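Chapter 4
Gravity Craft: Street Luge, Soapbox and Mountain Board

What you need before starting: Chapter 3 (braking distance), a helmet that fits, a notebook.

Some sports run on legs. Some run on engines. The ones in this chapter run on a hill, and that's the whole fuel supply. Roll to the top, point it down, let go. Simple to say. Harder to do well, and a lot of the gear sold for it is sold badly, so half this chapter is about buying and the other half about riding.

Three craft to keep straight from the start. The street luge: long, low, you lie on your back, feet first. The soapbox: four wheels, a seat, a steering bar or ropes. The mountain board: a deck with foot straps and fat air-filled tires, ridden on grass or dirt standing up. They turn differently, stop differently and break differently. Don't carry habits from one to the next without a slow practice run.

Key terms for this chapter: rake, toe-in, lean steering, scrub, run-out. Look for them as you read. Full meanings at the back of the book.

4.1 Where the speed comes from

Slope first. Then weight, then how much air you push. New riders worry about bearings way too early. On the Plodton course, a 400 yard paved hill we come back to all through this chapter, the gap between a tucked rider and one sitting up is far bigger than anything you can buy for your wheels. Tuck costs nothing. Learn it first.

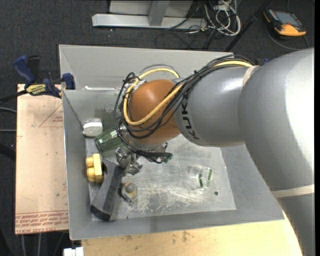 119

Tire pressure comes next, for mountain boards anyway. Too soft and the board drags in turns. Too hard and it skips over roots. Check it before each run, it takes a minute — and check all four, not just the one that looks low.

4.2 Choosing a first craft

Two starter models show up in the exercises. The Edex is a folding soapbox kit, 54 pounds built, hand brake on both rear wheels. The Kulledel is a mountain board with a leash brake. Both are slow by racing standards. Good. You want slow for now.

Things to check in the store: does the brake reach your hand without streching? Do the wheels spin freely, no wobble? Can you carry it back up the hill? That last one matters more then people think. You walk up every time.

The Qin luge comes later, in section 4.6. Not a beginner craft. Read ahead if you like, but leave the riding until you can stop the soapbox inside the painted box on 2 runs in a row.

Before you go on: write down a hill near you. How long is the run-out at the bottom? Any driveways, gravel, drains? Bring your notes to Monday's session.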